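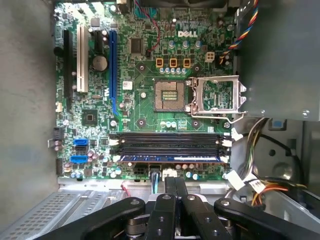 Reuse of Retired Office Desktops in the Lustanham Branch Libraries

Project report, Department of Information Systems
Macarena Benítez
2022-06-08

1. Background

The Lustanham library district retires its public desktops on a fixed five-year cycle. Machines leaving service are held in the Serklow depot until a recycler collects them. At the start of this project the depot register listed 1,324 units, most of them office desktops and the rest monitors, printers and network switches. The district pays for collection by weight and gets nothing back for working parts.

This report looks at whether part of that stock could be kept in use as catalog terminals. A catalog terminal runs one browser window, has no local accounts and is restarted every night. Its hardware needs are low compared with those of a staff workstation.

2. Scope

Only desktops were considered. Laptops were left out, as their batteries fall under a separate disposal contract. Data removal was also out of scope: all drives had been pulled and shredded before the machines reached Serklow, so every rebuilt unit needed a new drive or had to boot from the network.

A sample of 21 desktops was drawn from the register by random number. Two of the drawn units could not be found on the shelves and were replaced by the next entries on the list. The register had not been checked against the shelves since the depot moved, and its location column should be treated with caution.

3. Method

Each machine was opened, cleared of dust and inspected for swollen capacitors, bent socket contacts and damaged connectors. Memory was tested overnight. Power supplies were tested under load and rejected if any rail drifted outside the tolerance printed in the service manual. Processors were removed only where the cooler had to be replaced or where a machine failed to start and no simpler cause was found.

Machines that passed were set up with network boot against a small server image named Honorato, built for the project. The image holds a minimal operating system, a browser in kiosk mode and a script that reports uptime to a log file. No changes were made to firmware apart from boot order and the wake timer.

Power draw was measured at the wall with a plug-in meter, once at idle and once while the browser ran a looped set of catalog searches. Readings were taken after the machine had been on for half an hour.

4. Results

Most of the sample could be brought back into service with parts from other machines in the same batch. Failed power supplies were the most common fault, followed by dead clock batteries, which are cheap but cause a machine to forget its boot order and stop at a prompt. Board faults were rare. Where a board did fail, it was set aside for parts and no repair was attempted.

Labor was the main cost. A machine with no faults took around 2 hours from shelf to finished terminal, not counting the overnight memory test. Machines with an intermittent fault took much longer, and in hindsight a fixed cutoff should have been set before work began.

The older units drew noticeably more power than the Mornisen thin clients the district now buys. The gap was widest at idle. Nightly shutdown through the wake timer narrowed it, but a terminal left on all day still costs more to run than its modern equivalent.

5. Discussion

The case for reuse depends on how long the terminals would stay in place. For a short period – while a branch waits for its replacement budget, for example – the running cost is small next to the purchase price of a new unit. Over a full cycle the result is less clear and depends on the electricity rate.

The sample was small and came from one depot. It says little about printers or monitors. Staff time for ongoing support was not measured, as the trial terminals were installed in March and few support tickets had been logged by the time of writing.

6. Recommendations

The register should be checked against the shelves before any larger program is planned. Retired desktops should be stored by model, with power supplies tested on arrival. Work on any one machine should stop once a set time limit is reached, and the unit should be marked for parts. The Honorato image and its build notes have been handed to the district's systems office.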